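Wekley Neighbors Help Board
Home > Kitchen and Pantry > Storage

Dark sauces and vinegars in glass bottles – where do you keep them, and how do you clean the ring?

Posted by Concetta Rizzi
Thursday, 7 replies hidden, 2 shown

I moved into a smaller apartment in February and lost my pantry. What I have now is one tall cabinet next to the stove and a narrow shelf on the other side of the room, over the counter. The cabinet is deep and the shelf is not.

My problem is bottles. I cook a lot of different things and I have soy sauce, black vinegar, two kinds of balsamic, fish sauce, a malt vinegar, and some syrups for drinks. Most are glass. Some are half full and some have been open for longer than I would like to admit. Everything in the cabinet by the stove gets warm when the oven is on, and the bottles at the back get forgotten. Last week I bought soy sauce and then found an open bottle of it behind the rice.

So I want to know these things.

Which of them can stay out on the open shelf and which need to be in the fridge? My fridge is also small, so I don't want to put all of them in there.

How do people get rid of the brown line that forms inside the glass where the liquid sits? I want to pour some of these into smaller bottles and reuse the old ones, and a rinse doesn't take it off.

Is it worth moving everything to matching bottles? My sister did this and it looks very nice, but she now has to smell each one to know what it is.

Also, some of my bottles have labels I can't read. The store on Bavley Street sells imported things and I buy by what the label looks like. If anyone has a system for that I would like to hear it.

Thank you in advance.

Comments on this post

marlowe_t: How much room is there over the counter? It matters for the tall ones.
Concetta Rizzi: The shelf has 8 inches of height. The fish sauce does not fit standing up.
marlowe_t: Then that one is going in the fridge door anyway.

Posted by hollis_pantry
Marked helpful by the original poster

I had the same kitchen for years, more or less, so I will go through it in the order you asked.

Fridge or shelf. Read the label first, and if it says to refrigerate after opening, do that. For the rest this is how I do it. Plain vinegars stay out. Black vinegar, malt vinegar and balsamic all do fine in a cabinet with the cap on tight. Soy sauce is safe on a shelf for a while but the flavor goes flat and it gets darker, so if you take more than a month or two to finish a bottle, put it in the fridge. Fish sauce will keep outside too, but I keep mine cold for the same reason, and because of the smell. Syrups depend on how much sugar is in them. Anything homemade goes in the fridge, and a thin store-bought one does too. If you see cloudiness that wasn't there before, or anything floating, throw it out.

The cabinet by the stove is the worst place you have. Use it for pans, foil, dry things in tins. I put a cheap thermometer in mine one winter. It said 68 in the morning and a good deal more by the time dinner was done, and it went up and down like that every day. Oil and sauces don't like it. Move the bottles across the room even if the shelf is shorter. Keep them out of direct sun over there. If the shelf gets afternoon light, hang a towel or put the bottles in a box with sides.

For the deep cabinet, or any deep shelf, get a shallow tray with a rim. A baking tray you no longer bake on is fine. Stand the bottles on it and pull the whole tray out when you want something from the back. It also catches the drips, which otherwise glue the bottles to the shelf paper. Keep to one row of tall ones at the back and one row of short ones in front.

The brown line. That is dried sauce, and sugar if there is sugar in it. With the liquid still inside there isn't much you can do, so wait until the bottle is empty or pour off what is left into a clean jar.

Then do it this way:

Fill the bottle with hot tap water and a drop of dish soap. Don't use boiling water, since glass can crack if it is cold. Leave it for an hour.

Pour out most of the water. Add 2 tablespoons of uncooked rice, put the cap on and shake hard for a minute. The rice scrubs the sides where a brush can't go. Round bottles with a narrow neck are the ones where this helps most.

If there is still a line, empty it, put in a spoonful of baking soda and then some white vinegar, and leave the cap off while it foams. Rinse.

Turn it upside down in a tall glass overnight. It has to be completely dry before you put anything in it. Water left in the bottom will spoil a sauce faster than anything else.

Wash the cap separately and check under the liner if it has one. Half the time the smell people complain about is in the cap. For the outside of the neck, where fingers leave smudges and the drips run down, a cloth with a little vinegar on it is enough.
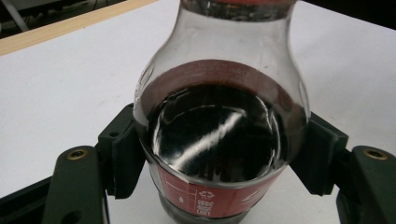 On matching bottles, I did this once and went back. The original label tells you what it is, when it expires and what is in it, and you lose all of that. Soy sauce and black vinegar look the same through glass. If you want to pour some off for the table, do it for one or two things you use every day and leave the rest alone. I have a small Zindum pourer for soy sauce and that is the only one.

For labels you can't read, take a strip of masking tape and write the name in English and the month you opened it. Put it up high, near the shoulder, so you can see it when the bottles are standing close together. Do it the day you open it. Ask the person at the register if you are not sure what it is. They will usually tell you, and a phone translation app will get you most of the way if you hold the label flat and keep the text right side up. On a round bottle you have to do it in two or three goes, turning it.

Posted by D. Cárdenas

Agree with most of what was said. I don't bother with rice, I use coarse salt and a little cold water and shake it. It rinses out easier and doesn't clog the drain. Don't leave it sitting in there though, especially if the cap is metal.

I would also look at how much you own. Two balsamics in a small apartment is one too many. Finish one before you open the next, and write it on a list on the inside of the cabinet door.

If you give up on the old bottles, rinse them and put them in recycling with the caps off. Check whether the bottle is glass or plastic before you sort it – a lot of them feel like glass until you tap them. The Wekley pickup takes both but in different bins.

Comments on this answer

Concetta Rizzi: I tried the salt on the malt vinegar bottle and it worked except for one spot near the bottom. I will try the rice on that. The trays are going in this weekend.
hollis_pantry: Let it soak longer first. Overnight if you have to.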